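How to Get an Embroidered Sweatshirt Clean Without Ruining the Stitching

Embroidery holds up well to wear but badly to careless washing. The thread and the fabric behind it shrink at different rates, and that is what causes the puckering you see around patches and stitched lettering. The steps below work for cotton and cotton-blend sweatshirts with patches, script lettering or small logos.

Before you wash

Check the back of the embroidery for loose ends. Trim anything long, but leave a short tail. Never pull a loose thread.

Test dark or red thread for bleeding. Press a damp white cloth on the stitching and hold it there. If color comes off, wash the garment by hand and by itself.

Turn the sweatshirt inside out and close any zippers. If it has a hood, pull the drawstring even and tie it loosely.
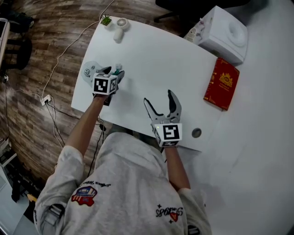

CLARWOOD, December 2023

Light gray shows cuff and elbow grime sooner than most colors, so treat those spots first. Rub in a little liquid detergent with your fingers and let it sit for 15 minutes. Keep stain remover off the embroidery itself. On a patch, dab around the border with a soft toothbrush.

Washing by machine

Use cold water and the gentle cycle. Put the sweatshirt in a mesh bag if you have one. Skip bleach and fabric softener. Set the spin to low, and take the load out as soon as it stops.

Washing by hand

Fill a basin with cool water and add 2 teaspoons of mild detergent. Push the sweatshirt under and move it around gently. Leave it for 40 minutes at most, then drain and rinse until the water runs clear. Press the water out against the side of the basin. Do not wring.

Drying

Roll the sweatshirt in a dry towel to take up the extra water, then lay it flat on a rack. Smooth the embroidered areas with your palm while they are damp. Turn it over once the top side feels dry.

Ironing

Lay the embroidery face down on a folded towel and iron the back on medium. Lift and press, without sliding. If a patch is heat-applied, put a thin cloth between it and the iron.

Store it folded, with the stitching away from the crease.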